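The Ornley flat was on the second floor, facing the yard. Ostap Bilyk let himself in at ten past nine with the agent's key, signed the sheet on the back of the door and wrote the meter reading beside his name: 1,937. The heating was off. He kept his coat on.

Talgate paid by the flat, with a supplement for estates where no relative would attend. The supplement was 57 pounds. The tenant had been a man called Hrytsenko, and the file on him ran to a page and a half. It gave a date of entry, a rent and a list of repairs, mostly to the window. Under next of kin somebody had typed a telephone number with a digit missing.

The procedure was set out in the handbook. Each room was to be cleared on to one surface, listed, valued and boxed. Items worth under 200 pounds could be grouped. Items without resale value were to be entered once, under sundries, and disposed of. Bilyk had followed the procedure for eleven years and had written part of the section on glassware.

He used the desk. He put the toiletries along the wall on the left, where they would not be knocked, and leaned the framed picture beside them. The jar gave him trouble. It was clear, with a white screw lid, and it could have gone with the toiletries or with the kitchen goods, depending on what it was for.

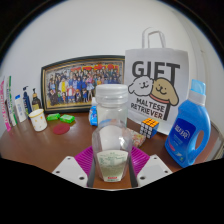
He entered it as "jar, lidded, one" and left the category blank. The form allowed a blank until the end of the day.

The bedroom took an hour. There were four shirts, a suit from Doster with the pockets still stitched, a radio, and a shoebox of receipts held with a rubber band that broke when he touched it. The handbook required receipts to be checked for outstanding credit. He sat on the bed frame and checked them. Most were for bread, stamps and bus fares. One, dated February, was for a picture frame, 145 pounds, paid in three parts.

He went back and looked at the frame. It was dark, with a thin gold-toned line on the inside edge. The picture in it was a crowd of cartoon figures in rows, many of them in blue, like a works photograph or a school. A dealer would give nothing for it. Hrytsenko, whose weekly food came to less than one of those three payments, had thought it needed a proper frame.

Bilyk wrote "picture, framed, one". In the value column he wrote a figure and then ruled a line through it. Corrections had to be initialled, so he initialled it.

By noon he had reached the small things. He found a coaster, dark red and round, and put it under the jar to save the desk, although the desk was itself going to auction and already had marks on it. The cup with the yellow rim went to the left. Behind it he laid a bar of soap, still in its green wrapper. 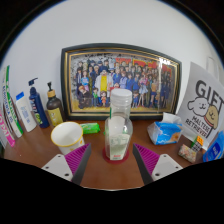
The agent telephoned at twenty to one and asked whether the flat would be clear by four. Bilyk said that it would. The agent asked whether there was anything of value. Bilyk said there was a suit. The agent asked what size, and Bilyk read it to him from the label.

He ate his sandwich standing at the window. The sash had been repaired on three occasions, according to the file, and it still let in air at the left-hand side. A strip of folded paper had been pushed into the gap. He did not list it.

At two he began boxing. The shirts and the suit filled one carton, and the radio went on top, wrapped in a towel. The bottles went upright in a second carton with the soap laid flat between them. The cup he wrapped in newspaper. He boxed the jar with the toiletries, and on the form, against category, wrote "household".

The picture was too wide for any carton he had brought. The handbook said that oversize items without resale value could be left for the disposal crew, provided they were labelled. He wrote out the label, tied it to the frame and carried the boxes down one at a time. Then he came back up for the meter reading, which was still 1,937, and signed the sheet.

The label had space for a forwarding address. He filled in his own, and took the picture down to the van under his coat as far as it would go.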